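Chapter 4
Hand-held Grippers: Choosing a Kit and Putting It to Work

In Chapter 3 we met the robot arm as a finished machine, bolted down and obedient. Now we get to pick something up! This chapter is about the hand-held gripper, the tool a person carries through an ordinary task so that an arm can later be taught the same task. It is one of my favourite topics in the whole book, partly because you can learn so much with so little equipment, and partly because the homely jobs turn out to be the hard ones.

Our working case is the Flolta kit from Brilden, which Ingeborg Kuhlmann and I have been using with students since May. The kit comes as 2 grippers, a charging cradle and a padded case, and it costs 2379 euros at the time of writing. We'll look at what it does well (a great deal), where it made us grumble, and how it compares with the older Wundar set that many colleges still own.

Folding clothes on a bed is the task we return to most often. Trousers are a lovely test piece: a waistband gathers, a leg slides off on its own, and the cloth never lies the same way twice. 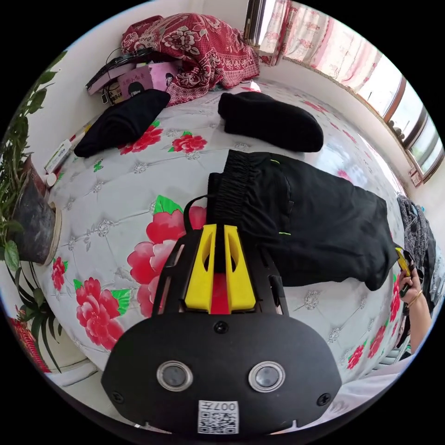 Do I need a robot arm before I can start with a kit like this?
An arm can wait. Everything up to section 4.6 needs only the grippers and a laptop, and most groups are glad of a few weeks' practice before they go near a motor.

The first thing a newcomer notices is the weight, and it is good news. One Flolta gripper stays comfortable through a session of 59 minutes, the longest we tried, where the Wundar had us shaking out our wrists well before that. The trigger is light and has a clear bite point. I was less taken with the charging cradle - it wobbles, and it is fussy about which way round the gripper sits. Gregor Lindsay, who ran the same exercises with his class at Cowie, found the printed guide thin on cloth handling and wrote his own sheet, part of which appears as Table 4.2.

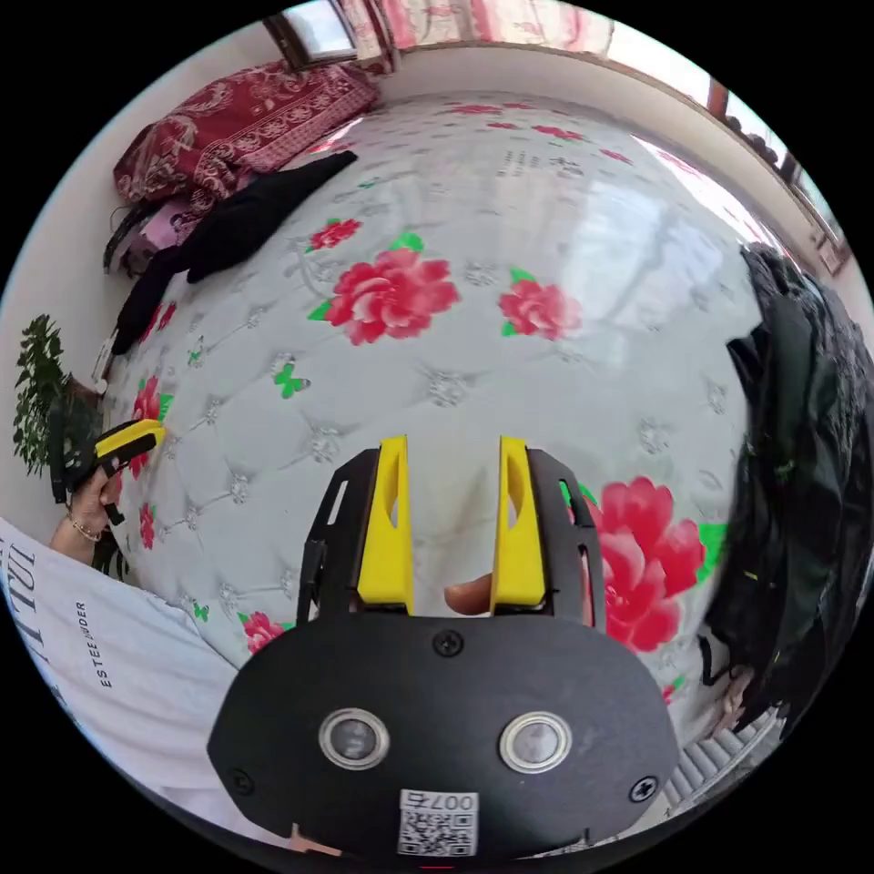
Recording with both hands takes more care than most students expect. Your two hands have shared jobs all your life without asking you, and now each has to do its part through a pair of stiff fingers. Begin on a generous surface: a bed with a quilted cover is ideal, and the larger pieces, such as a folded quilt, can be piled at the side against the wall while you work in front of them. Go slowly, let one hand settle before the other moves, and speak each step aloud the first few times. Gregor's class made 84 recordings this way, and the later ones are a joy to watch.

Section 4.1 starts with grip: how wide to open, how hard to close, and what cloth does when you get either one wrong. Have a tea towel handy as you read.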